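Drilley Wipe-Clean Table Covering, Sedgwick Range

Sold by the yard from the roll, cut to order at our Pisorcombe warehouse.

Cotton base with a matte acrylic coating. Wipes down with warm water and dish soap. Do not bleach or tumble dry. Iron on the reverse only, low setting.

Roll width: 55 inches
Minimum cut: 1 yard
Price: $29 per yard
Item no.: 202

Orders of several yards come as one continuous piece. Store it rolled; folds take a day or two to drop out. Edges are left raw and won't fray.

Patterns in the range include plains, checks and botanicals, among them gray ferns and orange flowers on off-white.

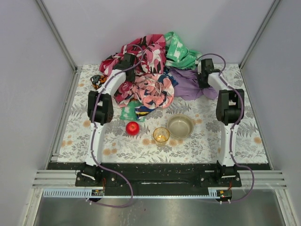 Senyo Sulemana: Bought three yards for the kitchen table. Tomato sauce came off fine, turmeric left a faint mark. Order a little extra if you want a long drop at the ends.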